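We need another planning person at Pirnaver! I've been the only one on the motion planning side for 2 years and I'd love some company. You'd work on Veltow, our planner for kitchen tasks (C++ core, Python on top), and run it through 1000 simulated kitchens every night. Mornings are mostly reading logs and arguing over grasp poses, which I enjoy way more than I should.

You don't need a PhD. Collision checking experience is a big plus. Start in May, 5 of us on the team.
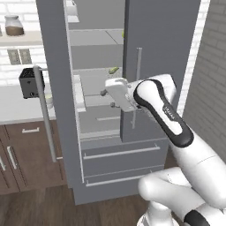
Veltow in sim: reaching into the fridge, left door open.

Send me a resume and some code you like.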